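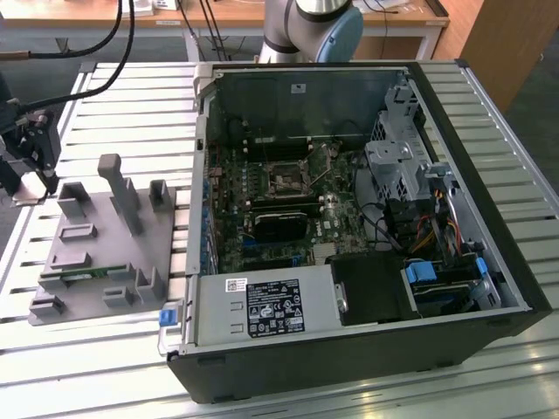

Figure 1. Desktop tower with the side panel removed and the CPU socket open.

Replication Lag in a Small Document Store
Ngan-ling Chou and Chak-lun Kwok
Project report, 24/01/2019

1. Background

Plitano is a document store written for the distributed systems course at Stullmont. It keeps every record on one primary node and copies it to one or more replicas. Earlier groups measured how fast the primary accepts writes. No group had measured how far behind the replicas fall when the write load is heavy, and the user guide gives no figure for it.

The project had two aims: to measure replication lag under a steady write load, and to test whether sending log entries in batches reduces it.

2. Setup

We used one primary and 2 replicas on the same local network. All nodes ran the same build of Plitano with default settings except for the log flush interval, which was fixed for all runs. Clocks were synchronized before each run. Lag was defined as the time between the commit on the primary and the moment the same record could be read on the slower replica.

Load came from Lapointe, a small client we wrote in October. It opens 80 connections and writes records of fixed size with random keys. Each run used a fresh data directory. Results from the warm-up period were thrown out.

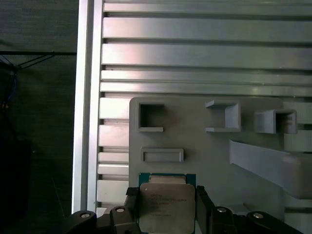 Figure 2. Processor held by its sides, heat spreader exposed.

3. Results

With batching off, the median lag was 187 ms at a write rate of 3,907 records per second. Lag stayed flat at lower rates and rose sharply once the replica's apply thread was fully busy. Adding connections past that point did not raise throughput. It only made the queue on the primary longer.

With batching on, the median fell at high load but rose slightly at low load, as entries waited for a batch to fill. A short timeout on the batch removed most of this cost. We did not tune the timeout further.

Disk use was not the limit in any run. Profiling showed that most of the apply thread's time went to decoding entries and taking the index lock.

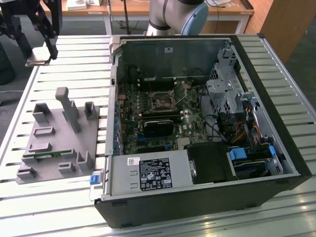 Figure 3. Open case with the processor socket empty.

4. Limits and further work

Record size was not varied, and no run included a node failure. The random keys also spread writes evenly over the index, so a workload with a few hot keys may behave differently.

The next step is to split the apply thread by key range. The lock code is in the Busgate module, and the change should not affect the log format. Run scripts and raw timings are in the course repository under the project name.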